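The gripper kit you rent by the month

Abelardo Cisternas has a sales pitch, and it begins with an apology for the price. "It's 300 dollars a month," he says. "I know. It's a pair of fingers and a handle."

The fingers and handle are the Dodero, a hand-held gripper his company, Wavasau, rents to people who want to teach robots how to tidy up. You hold it, you pick things up with it, and its camera keeps a record of how you did. Later, in theory, a robot arm does the same with less complaining.

Cisternas has had 45 kits out on loan since January. Four came back in the wrong box. One came back with a sandwich in it, which he describes as "feedback."

I asked what people get wrong in the first hour. "They go too fast," he says. "They pick up a cup the way they've picked up cups all their lives. You have to do it as though somebody slow is watching, and somebody slow is."

The soft ribbed pads are what he's proudest of. They give a little when they close on something, so a customer can go from a hard case to a crinkly packet without changing tools. Cables are another matter. "Cables I don't promise," he says. "It's in the contract, in quite large type."

He'd rather customers worked in ordinary rooms, on whatever table is there, with the usual clutter left on it. 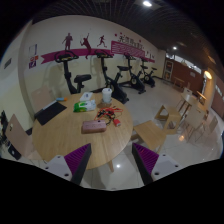 Leandro Leiva rented two kits for his shop in Flellbridge and says the hardware held up fine, but that the upload software took him most of an evening and a word he wouldn't use in front of his mother. He finished with 1,807 recordings and a sore thumb, and would like a left-handed version.

Cisternas has heard about the thumb. A lighter handle is on the way, he says, in a colour he won't discuss. As for the software – "We're working on it. Put that we're working on it."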